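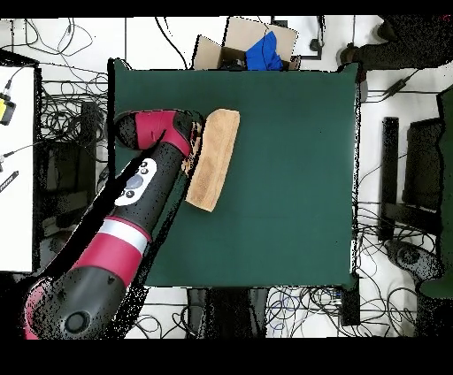
The Holes Come First

A cellulose sponge is mostly an arrangement of gaps. The solid part, regenerated from wood pulp, makes up a small share of the volume, and almost everything a buyer notices about the product depends on the size of the gaps and how they connect. Producers therefore spend a good deal of effort on the shape of something that will be washed out of the block before it leaves the building.

The process has changed little in outline over several decades. Sheets of dissolving pulp are steeped in caustic soda, pressed, shredded and left to age. The shredded material is treated with carbon disulfide and dissolved in more caustic to give viscose, an orange-brown syrup with a strong smell. Up to this stage the chemistry is shared with rayon and cellophane. A rayon plant would push the syrup through small nozzles into acid. A sponge plant tips it into a mixer and adds salt.

The salt is sodium sulfate decahydrate, known as Glauber's salt. It has two useful properties. It can be graded by crystal size with ordinary screens, and it melts in its own water of crystallization at a little over 32 degrees Celsius. Crystals are kneaded into the cold viscose together with short reinforcing fibers and pigment, and the resulting paste is packed into a mold and heated. The cellulose sets around the crystals while the crystals liquefy and drain. Large crystals leave large pores, and a blend of sizes leaves a blend of pores.

At the Omenar works in Clindville, the paste is mixed in batches and held below 20 degrees until it goes into the mold. Tihomir Stan, who runs the wet end of the plant, regards the holding temperature as the most important number on his sheet. If the paste warms early, the edges of the crystals soften, the smaller ones disappear, and the finished block has a coarse, uneven texture with dense streaks between the holes. The fault cannot be seen until the block is cut, many hours later.

"People assume we control the sponge," Stan says. "We control the salt. The sponge is what is left over."

Heating takes most of a shift. The blocks are then washed in dilute acid to finish the regeneration and remove sulfur compounds, bleached if the color requires it, and rinsed several times. The last bath usually contains a humectant, often glycerin or magnesium chloride, which keeps the material flexible on the shelf. A sponge dried without one shrinks and turns hard enough to rap on a table. It recovers fully when wetted, but shoppers tend to read stiffness as age, and retailers ask for soft stock.

Salt recovery decides whether the plant makes money. The drained brine is filtered, cooled and crystallized again, and the crystals go back to the screens. Arben Petek, the process engineer responsible for the recovery loop, lists fiber fines as his main trouble. They pass the filters, act as seeds during cooling, and shift the crystal population toward the small end. Left alone, a recycled batch will drift until the sponge made from it has noticeably finer pores than the one before. Petek corrects this by slowing the cooling curve and bleeding off part of the brine — a loss he would like to avoid, and so far has not.

Pore size matters for reasons that can be worked out with a beaker and a ruler. Water rises into narrow channels by capillary action and is held there against gravity. Wide channels fill and empty easily under the hand but hold little once the sponge is lifted. A sponge with only fine pores soaks slowly and is difficult to wring. One with only coarse pores drips across the floor. Commercial grades sit between the two, and the split is chosen by use: finer for wiping glass, coarser for car bodies, where trapped grit has to rinse out.

Aroha Whitelaw tests both kinds in a laboratory at Codlow, mainly for wholesalers who want to compare suppliers. Her absorbency method is plain. A conditioned sample is weighed, submerged for a fixed time, hung from one corner until the steady drip stops, and weighed again. In her most recent series, one coarse grade took up roughly 12 times its dry weight. The retention test, in which the wet sample is pressed under a plate and reweighed, takes longer and tells her more. So does the wear test, a scrubbing cycle run over an abrasive plate until the first visible tear. One reinforced grade reached 2081 strokes. The same formula with the fiber left out tore at 1065.

Whitelaw is cautious about these figures. The stroke count depends on the plate, the load and the amount of water, and two laboratories seldom agree closely. She reports rank order and discourages clients from printing the counts on packaging.

The fiber itself is often cotton, hemp or flax. Lopes, a supplier to several sponge plants, cuts it to lengths of up to 5 millimeters. Longer fiber improves tear strength until it begins to tangle in the mixer, after which it forms knots and makes matters worse. Telmo Escobar, who handles technical sales there, says most complaints he receives about weak fiber turn out to concern clumping, and that a change in the order of addition usually settles them.

Cutting is the final operation of any consequence. The blocks are sliced damp on band knives, since dry cellulose dulls the blade and crumbles at the corners. Offcuts are shredded, and some plants sell them as packing or as a growing medium. Boris Hoxha, who supervises cutting at Clindville, sorts slices by touch as they come off the line and sets aside those with a skin, a thin closed layer formed where the paste met the wall of the mold. Skinned pieces absorb on five faces and repel on the sixth. Most go to the shredder, although one customer, a maker of tile-grouting supplies, has asked for them every August and takes whatever has accumulated.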